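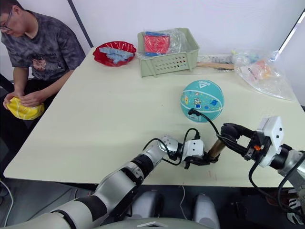 What does this set cover? Two-arm handling of small objects at a table, recorded to compare two controllers, Sokard and Delley, on the same pair of grippers.

# Gendimari two-arm comparison set

Last updated: 2018-07-24

## Contents

- 710 episodes, 288 of them run under Delley
- 8 operators, 8 sessions
- head view, joint positions and gripper width for both arms

Each episode has its own folder. The controller name is in `meta.txt` -- use that and not the folder name, which was typed by hand.
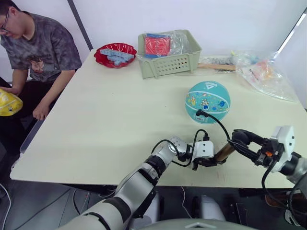

Head view: cylindrical handle between the two grippers, ball and basket on the table.

## Known problems

Gripper width is logged late under Sokard, by about one sample. We left it uncorrected. The table layout was not reset to a fixed pattern between episodes, so don't compare object positions across sessions. People may be seated beside the table.

The Wei controller was tried and dropped. Those runs are not included -- ask Tsz-kin Hung if you need them.

Labels were checked by Montri Hemmin. A second pass is planned for October.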